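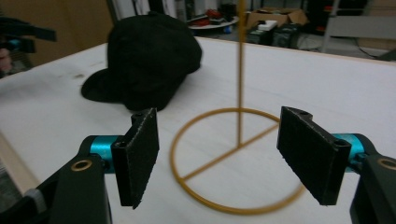
Blick aus dem rechten Winkel der Software: Kappe und Ständer zwischen den Greiffingern. Bild: Brestden

Plamunum 2 lernt Handgriffe von Menschen und versteht jetzt auch, wo einer aufhört und der nächste beginnt

Brestden veröffentlicht im März die neue Fassung seiner Software zum Aufzeichnen, Ordnen und Planen beidhändiger Bewegungen

Wer schon einmal versucht hat, einem anderen Menschen am Telefon zu erklären, wie man eine Kappe ordentlich auf einen Ständer setzt, der ahnt, womit sich die Entwicklerinnen und Entwickler bei Brestden in den vergangenen Monaten beschäftigt haben. Man greift zu, man hebt an, man dreht ein wenig, man spürt, dass der Stoff nachgibt, und irgendwann sitzt das Ding. In Worte fassen lässt sich das schlecht, vormachen dagegen sehr gut. Genau dafür ist Plamunum gedacht, und wir freuen uns sehr, dass wir die zweite Fassung nun endlich aus der Hand geben dürfen.

Plamunum 2 nimmt die Daten handgeführter Greifer und einer Kopfkamera entgegen, bringt alle Ströme auf eine gemeinsame Zeitachse und zerlegt die Vorführung in Abschnitte, mit denen eine Robotersteuerung etwas anfangen kann. Neu ist vor allem, dass dieses Zerlegen weitgehend selbsttätig geschieht. In der ersten Fassung musste jede Aufnahme am Bildschirm durchgesehen und von Hand geschnitten werden - eine Arbeit, die auch bei uns im Haus, das geben wir gern zu, wenig Freunde hatte.

„Beim Vormachen denkt ja keiner in Abschnitten, man macht es einfach“, erzählt Reshma Xaba, die bei Brestden die Produktentwicklung leitet. „Die linke Hand wartet, die rechte fasst schon zu, dann tauschen sie die Rollen. Unsere Software musste lernen, auch dem Warten eine Bedeutung zu geben.“ 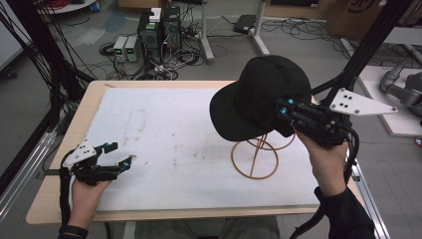
Ida plant für beide Hände zugleich

Das Herzstück der neuen Fassung heißt Ida. Hinter dem kurzen Namen steckt ein Planungsmodul, das die Bahnen des linken und des rechten Greifers gemeinsam betrachtet. Bisher wurden sie getrennt berechnet und erst am Ende auf Zusammenstöße geprüft, was bei starren Kisten leidlich funktionierte und bei weichen Gegenständen regelmäßig zu umständlichen Ausweichbewegungen führte. Ida berücksichtigt von Anfang an, welche Hand gerade hält, welche frei ist und wie viel Platz zwischen den beiden bleibt.

Textilien waren dabei ein dankbarer, wenn auch manchmal etwas eigensinniger Prüfstein. Eine schwarze Kappe aus mattem Stoff bietet einer Kamera wenig Anhaltspunkte, und die dünnen Stäbe eines Ständers verschwinden je nach Blickwinkel fast vor dem Hintergrund. Für den Bildteil der Software haben wir deshalb 2.000 Vorführungen ausgewertet. In unserem internen Vergleich fand Plamunum 2 bei 81 Prozent davon die Grenzen der Abschnitte ohne jede Nacharbeit. Bei den übrigen schlägt das Programm eine Stelle vor und bittet um Bestätigung, was mit einem Tastendruck erledigt ist.

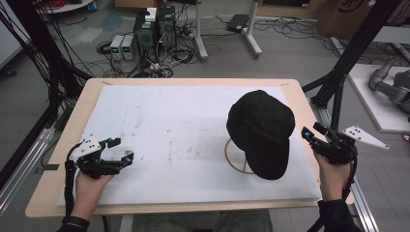
Eine Kappe auf dem Ständer, links und rechts davon die beiden Handgreifer. Bild: Brestden

Leen Qaisi, die das Wahrnehmungsteam führt, hat sich besonders um das Zusammenspiel der Blickwinkel gekümmert. Die Kopfkamera überblickt den Tisch, die Kameras an den Greifern sehen aus der Nähe, was zwischen den Fingern liegt. „Lange haben wir die Nahansicht als Ergänzung behandelt“, sagt sie. „Inzwischen gewichtet die Software in jedem Augenblick neu, welcher Ansicht sie mehr vertraut. Je näher der Greifer kommt, desto mehr zählt seine eigene Kamera, und wenn die Finger etwas verdecken, hilft wieder der Blick von oben.“

In der Bedienoberfläche lässt sich diese Gewichtung mitlesen. Ein schmaler Balken unter jeder Aufnahme zeigt an, welche Kamera den Ausschlag gegeben hat, und wer anderer Meinung ist als das Programm, kann den Wert für einen Abschnitt festhalten. Diesen Wunsch hatten uns Anwender der ersten Fassung mehrfach und mit einigem Nachdruck vorgetragen - vielen Dank dafür!

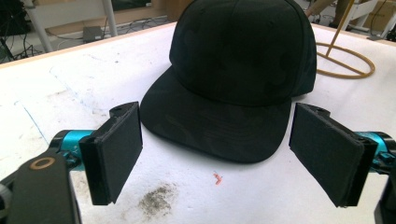 Auch die Behandlung des Untergrunds wurde überarbeitet. Flecken, Schlieren und Gebrauchsspuren auf einer hellen Arbeitsfläche wertet die Erkennung nun als Teil des Tisches, sodass ein Arbeitsplatz ruhig nach Arbeit aussehen darf. Vor der ersten Aufnahme merkt sich Plamunum die Fläche und gleicht sie im weiteren Verlauf fortwährend ab.

Erprobt wurde die Software gemeinsam mit dem Versandausstatter Khoury, der Kopfbedeckungen und andere weiche Waren für die Präsentation vorbereitet. Dort sank die Zeit zwischen der letzten Vorführung und dem ersten fertigen Bewegungsplan auf fast 60 Minuten.

Verfügbarkeit

Plamunum 2 ist ab März erhältlich. Bestehende Projekte werden beim ersten Öffnen übernommen, die alten Schnittmarken bleiben erhalten. Das Modul Ida gehört zum Lieferumfang, und eine deutschsprachige Anleitung liegt bei.

Über Brestden

Brestden entwickelt Software für die Aufzeichnung und Planung von Greifbewegungen. Bildmaterial in Druckauflösung und Testzugänge für Redaktionen stellt die Pressestelle auf Anfrage bereit. Gesprächstermine mit Reshma Xaba und Leen Qaisi vermitteln wir gern.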